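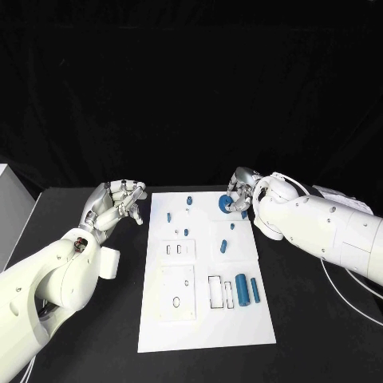 3. THE KIT UNDER REVIEW

3.1 What is in the package, and how we set it up

We came to the Fodby insertion kit after a good deal of looking, and with some affection for the older boards that every lab seems to have in a drawer somewhere, with half the pegs gone. The kit is sold by Divby as a ready-made test for two-armed robots with jointed hands. It consists of a white board, a set of blue parts that go with it, and a license for the scoring software, which is called Morin and which we will come to in Section 3.3. Our copy arrived in November, well packed, and the first thing we did was spread everything out on the lab table and try it ourselves by hand, which we warmly recommend to anyone who is about to ask a robot to do the same.

The board is meant to lie flat. Raised panels with round or oval openings and narrow slots take up one side, and on the other side are rectangular recesses next to the cylinders that lie waiting to be picked up. We put the board on a dark tabletop with a black curtain hung behind it, as the setup booklet suggests, and we were glad we followed the advice. White parts on a white board are hard enough to find without a busy room in the background, and even with the curtain up, the smallest white pieces gave our vision software a fair amount of trouble. The blue parts were a pleasure by comparison.

The arms reach in over the board from the left and the right, so that each hand has its own natural half to work on and the two meet near the far edge. We spent longer than we would like to admit on the distance between the arm bases. The booklet gives a single recommended spacing, and it suits arms with a slim forearm. Ours are bulkier than that, and with the recommended spacing the wrists crowded each other whenever both hands wanted something from the middle. Moving each base a little outward cured most of it. A table of spacings for different arm sizes would be a kind addition to the next printing.

3.2 Trials

We ran 297 trials in all. Each one began with the parts in their starting places and ended when the operator pressed stop or when 200 seconds had gone by, whichever came first. The kit defines eight tasks, ordered by the maker from easiest to hardest, and we kept to that order so that our results could be set beside those of other groups who own the same kit. In practice we did not always agree with the ranking. The thin cylinder is listed as an easier pick than the thick one, and for a person it surely is, but jointed fingers like something to wrap around, and our hands were a good deal happier with the larger part. The round disc, too, was friendlier than its place in the list would lead you to believe, so long as the fingers closed on it from the side (see Figure 2 for the general working position of the two hands).
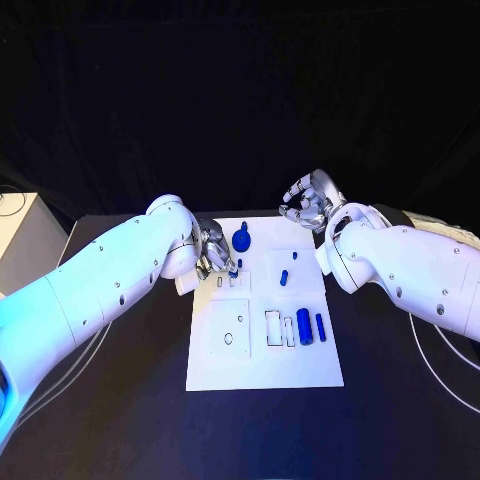
Figure 2. Both hands over the board, the left with its fingertips at a small blue piece.

The small pegs deserve a word of their own. They stand upright at the start of a trial, quite close to one another, and a hand that comes down for one of them has its knuckles very near the next. Most of our failed grasps in the first week were of this kind, with the wanted peg safely between the fingers and its neighbor lying on its side. We ended up teaching a steeper approach, with the fingertips pointing well down, and the number of fallen neighbors dropped.

3.3 Scoring software and support

Morin reads the camera stream and marks each part as placed, misplaced or missing. We checked its verdicts by eye on 2,000 single placements and were, on the whole, content. It is weakest where a hand is still hovering over the part in question, and we learned to draw the arms back before asking for a score. Support is handled by a separate firm, Vinosier, and our two written questions were answered with patience and at a length that rivals our own. Replacement parts can be ordered one at a time, a small thing that will matter a great deal to any lab that has ever crawled under a table after a peg.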